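Jute totes for unwrapped bread: side gusset keeps folding in

grasby_69
Carrying pastries home from the Saturday market in a jute tote. Stood upright, the gusset collapses and everything slides into one corner. I now lay the bag on its side and load through the mouth.

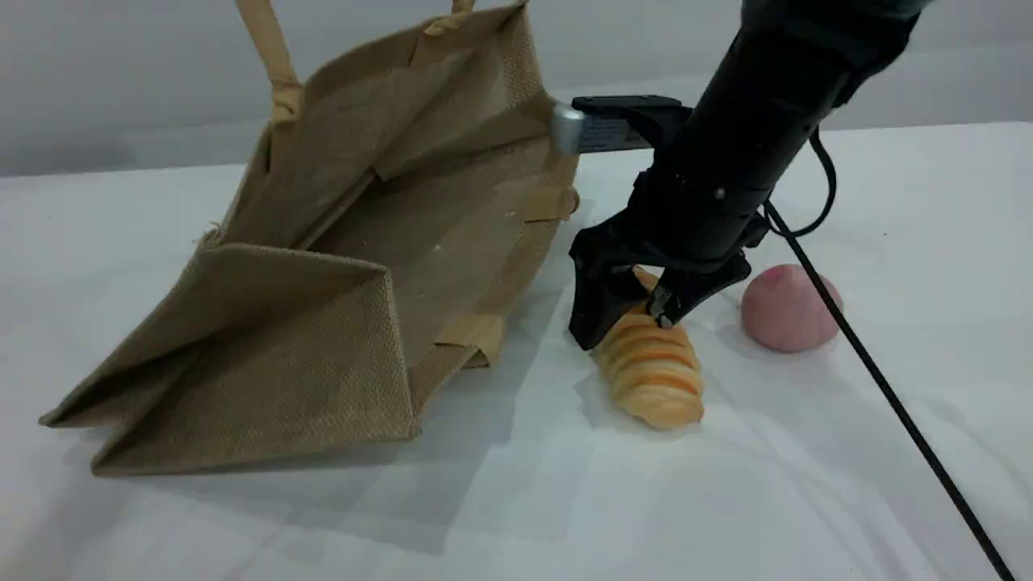
Lining seams collect flakes – a dry brush gets most of them out. Bag is a Flerholm, 25 washes so far.

Munther Chidiac
Disagree on loading sideways. The pastry ends up on a side panel and rolls when you lift. Paper first, then upright. 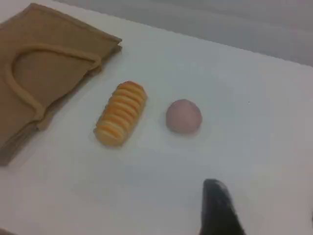 Ridged pastry on the white tabletop

vuvum7
Paper goes soft with butter. I use a flat board insert, 19 cm wide.

grasby_69
One roll on its own travels fine without either.

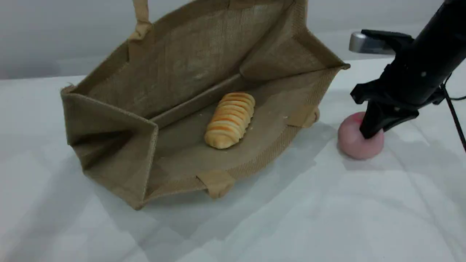 Three or more and I'd take the board.

Munther Chidiac
Then we agree on the board. Still no to sideways.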